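How to Get the Bad Smell Out of a Drinking Bottle

I moved to Ivermont with two suitcases and one bottle, and after the first summer the bottle smelled like an old pond. My neighbor Elba Cisternas taught me the method below. It needs baking soda, white vinegar, a bottle brush and one night of patience.

Before you start, take the bottle completely apart. Remove the lid, the straw if there is one, and the rubber ring inside the lid. The ring is usually where the smell lives. Lift it with the handle of a teaspoon, never with a knife, or you will cut it and the bottle will leak forever. 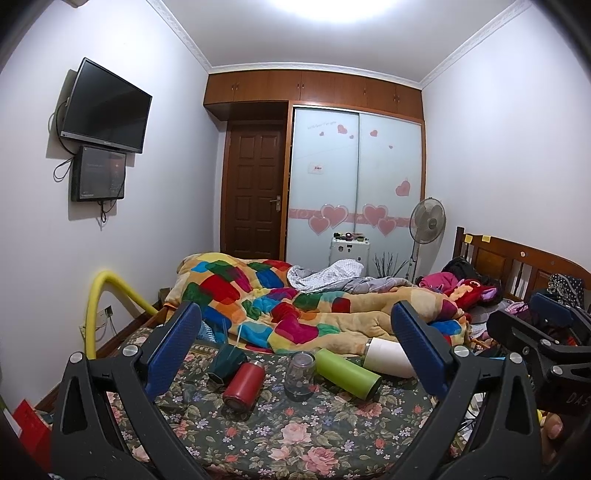

Baking soda goes in first. Put two teaspoons into each bottle, fill it with warm water up to the top, and leave it open overnight. If you have a whole family to clean for, do everything on the same evening. Five drinking vessels in a loose row, like these on the floral cloth, are not much more work than one. Put the lids and rings in a bowl with the same mixture, so they soak also.

In the morning, pour out the water and brush the inside, with extra attention to the bottom corners and the thread where the lid screws on. Rinse two times. Smell it. If the bottle is still not fresh, go to the vinegar step.

For the vinegar step, mix one part white vinegar with four parts water. Fill the bottle halfway, swirl it, and wait 23 minutes. My first batch I left for the whole day and then my tea tasted of salad until October. Do not mix the vinegar with the baking soda in a closed bottle — the gas can push the lid off.
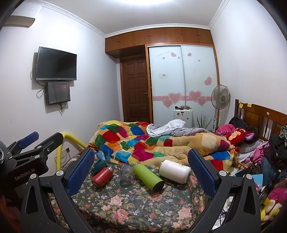

Drying is the part most people do too fast. A bottle that is closed while it is damp will smell again in a few days, and then you must repeat all the work. Shake out the drops, stand it upside down on a rack with some air under the neck, and wait until the inside is fully dry. Keep the lid off in the cupboard too.

A few more notes:

Do not use bleach on metal bottles.

Do not put a painted bottle in the dishwasher unless the maker says it is allowed.

If the rubber ring has black spots after soaking, buy a new ring. Scrubbing will not help.

For coffee smell, repeat the baking soda night one more time.

Keir MacAulay wrote to ask if lemon juice can replace the vinegar. Yes, it can, but use fresh juice and rinse well, because the pulp sticks in the thread of the lid.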